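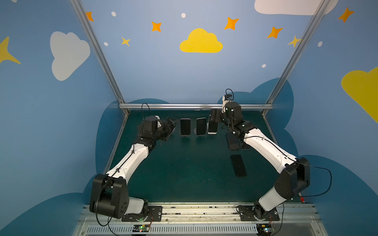
October 2026

Phone bench, continued. I meant to write this up properly after the last round and then let it slide, so forgive me if some of it repeats what's on the sheet taped inside the cupboard door.

The upright row along the far edge is the arrangement I want to keep. We tried laying everything flat at the start, and it was tidy enough, but with dark screens lying down you lose track of which one you already checked. Standing up, facing the front rail, they're much easier to read from a chair. I've grown quite fond of it, to tell the truth — it looks like a little shop window against all those clouds and stars.

On stands: the Biltano ones are still my favorite for anything with a thick case, and the Prernon ones are better for bare phones. Please don't mix the two boxes again! I spent a good part of the morning sorting them out on the floor. A phone in the wrong stand doesn't fall right away, it just creeps, and you come back from lunch to find it leaning on its neighbor. I measured the creep on the worst pair and got 5 mm over two hours. Changing the stand fixed it. I also tried a strip of the grippy shelf liner under the base, which helped on the green surface but left a tacky mark that took soap and a lot of rubbing to get off, so no more of that.

Spacing. I had been leaving a thumb's width between phones and that was too mean. You want to be able to get hold of one by its sides without brushing the next. Eight centimeters, edge to edge, felt generous and still left room at both ends. I put small pencil ticks on the back of the rail so we can find the spots again.

Labels: the old paper dots are coming off. I have a roll of 200 from Pralmont, smaller and a bit shinier, and they seem to hold. They go on the back, lower left corner, never on the glass. Write the letter before you peel it. I learned that one the slow way.

Cleaning: one wipe with the dry cloth before, one with the damp cloth after, and let them sit before they go back in the tray. The Maillard cloths shed less than the yellow ones, but wash them first or they leave lint on every dark screen, and then you can't tell lint from a scratch.

Still to do:
Find the lid for the long tray.
Order more Prernon stands, the small size, enough to last into December.
Redo the sheet inside the cupboard door with the new spacing.
Ask whoever has the good tape measure to bring it back, please.

Charging is the bit I haven't solved. With the cables in, the row looks a mess and the light phones get tugged sideways. I might just charge them all in the tray overnight and stand them up in the morning. Will try that next and write down what they're at by noon.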